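Heiskanen to Supply Low-Odor Ink Concentrate for Clollia Dry-Erase Range

UNDIMBRIDGE, 29 July 2021 - Heiskanen, a maker of pigment concentrates for writing and marking products, has signed a supply agreement with Altel covering the full Clollia line of dry-erase inks. The agreement runs for three years and takes effect in December.

Under its terms, Heiskanen will produce black, blue, red and green concentrate at its Undimbridge plant and ship it in sealed drums to Altel, which dilutes, filters and fills. Altel sells Clollia ink in bulk to marker assemblers and in refill bottles to schools, training centers and office suppliers.

The concentrate uses an alcohol solvent base with a release agent that keeps pigment from bonding to a non-porous surface. As the solvent leaves, the release agent forms a thin layer between the pigment and the board, and the dried line can then be lifted with a felt eraser or a dry cloth. The new grade carries a lower share of the release agent than the one it replaces. Bench tests at Undimbridge showed less residue on enameled steel and on melamine after repeated writing and wiping in the same spot.

Testing covered 271 combinations of ink batch, board surface and drying time. Samples were wiped at set intervals, the longest being 15 days after writing. Marks left for the full period on enameled steel were removed with a dry felt pad. Marks left for the same period on melamine needed a damp cloth in some cases, and Altel will state this on the product data sheet. Glass boards were included in the test plan. Painted surfaces were not, and neither company makes a claim for them.

Cap-off performance is unchanged from the current grade. Viscosity has been held within the existing range so that assemblers can fill both fiber-reservoir and free-ink barrels without changing nozzles or line speed. Assemblers who use a valve-fed nib should run a short trial before switching, as flow through a valve is more sensitive to temperature than flow through a fiber core.

To meet the new volume, Heiskanen is adding a bead mill and a second filtration stage at Undimbridge. Installation is under way. Each batch will be checked for particle size, solids content and color strength before release, and a retained sample will be kept for the shelf life of the product.

Current Clollia stock will be sold through. Refill bottles filled with the new ink will carry a revised batch code beginning with the letter H. The two grades can be mixed in the same barrel with no effect on color, although the reduced residue will not be noticed until the older ink has been used up.

Data sheets, safety sheets and trial quantities are available to assemblers on request from the Altel technical sales desk. Requests should state barrel type, nib material and expected monthly volume.

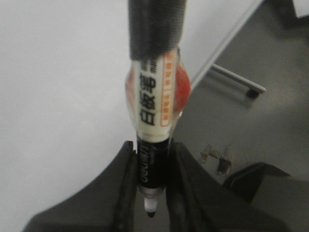

Trial quantities are shipped in one-liter containers and are limited to one container per color for each assembler. Orders for full drums open in December.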